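Module 4: Protest, Public Order and the News
Handout for Week 2 - Reporting on Crowds

Module leader: Lempi Mustonen
Seminar tutors: Joni Koivisto, Hertta Nurmi

Purpose of this handout

This handout accompanies the Monday lecture and should be read before the seminar. It sets out the main terms used in the study of protest reporting and introduces the case that will be discussed in class. Students are expected to bring a printed or electronic copy.

1. Terms

A demonstration is a public gathering held to express a view. It may be still (a rally or vigil) or moving (a march). A disturbance is a breakdown of order in a particular place. The word "riot" has a legal meaning in many countries, and that meaning differs from one country to the next. Students should not use it in written work unless a court, a charge sheet or a statute is being quoted.

"Clash" is a common headline word and a weak one. It tells the reader that force was used and leaves out who used it first. Where the order of events is known, state it. Where it is disputed, say who disputes it.

"Unrest" covers everything from a blocked road to a week of fires. It is acceptable in a summary but should be followed quickly by particulars.

2. The protest paradigm

Researchers use this phrase for a pattern found in much news coverage of demonstrations. Reports tend to open with disorder and arrests, to rely on official sources, and to give little space to the demands being made. The pattern is strongest on the first day of an event and often weakens as reporters spend longer with those taking part.

The paradigm has its critics. Some argue that it was drawn from too narrow a set of newspapers. Others point out that local titles, which have to go on living alongside both marchers and shopkeepers, often behave differently from national ones. Both objections will be taken up in Week 3.

3. Case for discussion: the Vuorinen depot marches

In April the operator Trultel announced the closure of its bus depot in the Vuorinen district. Marches were held on several evenings. On the second evening a section of the crowd left the agreed route, windows were broken at the Fumano shopping arcade, and 18 people were detained. The remaining marches passed without arrests.

Three accounts are included in the reading pack:

(a) The police statement, issued at 11 p.m. on the second evening. It gives the number detained and describes the crowd as "hostile". It does not mention the depot.

(b) The report in the local paper Rakitz, by Lempi Suominen. It quotes drivers, an arcade tenant and a police spokesman, and reaches the broken windows in its fifth paragraph.

(c) The organisers' bulletin, which gives the attendance as 1,623, a figure taken from stewards' tally sheets at the start of the route. The police put the crowd at around half that number.

4. Crowd figures

Attendance is nearly always contested. A tally at a fixed point misses those who join later and may include those who leave early. An estimate from density depends on the area chosen and the moment at which it is made. Neither method is dishonest in itself. The usual fault in reporting is to print a figure with no source - or to print two and leave the reader to split the difference.

In written work, every figure must carry its source and, where possible, the method behind it.

5. Calls for calm

Appeals for calm deserve close reading. They may come from a bereaved family, a minister, a religious leader or an employer, and the same words do different work in each case. Note to whom the appeal is addressed. An appeal to marchers alone implies that they are the source of the danger. An appeal to "all sides" may imply an equality that the facts do not bear out.

6. Seminar task

Write an opening paragraph of no more than 60 words on the second evening in Vuorinen, using all three accounts. Then write a second version for a reader who knows nothing of the depot. Be ready to explain what you moved, and why.

Late work should be sent to the departmental office and not to individual tutors.

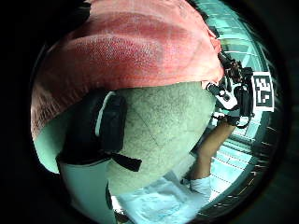 Hertta Jääskeläinen: I would question the point in section 4 about printing two figures. At a late deadline a reporter may have nothing except the two, and giving both with their sources seems fair to me. Could the seminar spend some time on what to do when neither side will explain its method?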